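Notebook, February, media verification bench
Topic: crowd figures for the Zakach march

Started at the wrong end today. I had the Clelard write-up open before I had looked at any of the footage, and by the time I got to the clips I already had its number in my head. Noting that so whoever reviews this can discount me a little.

What is being claimed

Clelard says the march over the Zakach land seizures filled the road from the Tosska junction to the district office. The district office says it was a small gathering that broke up on its own. Both statements went out the same evening and neither says who counted, from where, or when. I don't believe either one yet. The Clelard piece uses the word "thousands" in the headline and never again in the body, which usually means the headline was written by somebody else.

What we have

Four clips, all reposts. Two of them are the same clip, one with the sound stripped and the contrast pushed up. So three, really, and I would like people to stop listing it as four in the shared sheet. The longest runs 60 seconds and pans twice over the same stretch of road. Anyone adding up heads across the whole pan will count the front banner group two times. I suspect this is where the bigger estimates come from but can't show it.

Location

The water tower and the bend in the road match the older Tosska imagery well enough. The shop sign does not help. The same sign style turns up in Adugna, and one of the accounts that reposted the clip has passed off Adugna footage as Zakach before. I'm calling the location probable. I would not sign off on "confirmed" and I'd argue with anyone who did.

Time of day

Shadows in the long clip put it well after noon. The Clelard text has people gathering in the morning. These could both be right if the march was slow to start, and marches are. Still, the gap gets smoothed over in every retelling I've read.

Tried the grid method on the best still: marked off the road in equal boxes, counted three boxes by hand, multiplied out. Ran it again after lunch with different boxes and got a result so far from the first that I am not writing either of them down. The crowd is bunched behind the banner and thin at the back, and the method assumes it isn't. The leaflet we were given makes this sound easy.

The claim about tear gas is separate and needs its own page. There is haze in one clip. Haze is haze. Dust from an unpaved shoulder would look the same at that resolution, and the people nearest to it are walking, not running. Absence of running proves nothing either.

Pearl and bead bracelets, striped cloth

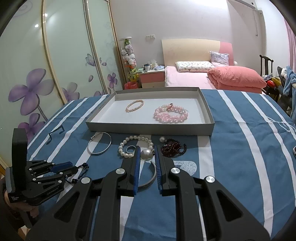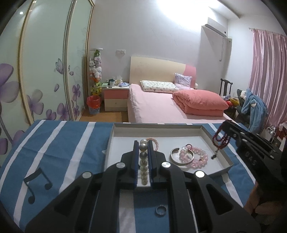 Still open

Ask for the original file of the long clip, with metadata, from whoever posted it first. No reply to the first message. Try once more and then stop, the person may have good reasons to keep quiet.

Fix the sheet: merge the duplicate clip and change "confirmed" to "probable" under location.

Find out if the district office keeps any record of road closures for that day. I expect to be told no.

Wording for the draft, until something better comes in: "Residents marched in Zakach against the seizures. The size of the crowd could not be established." It was called weak at the desk. Leaving it as is.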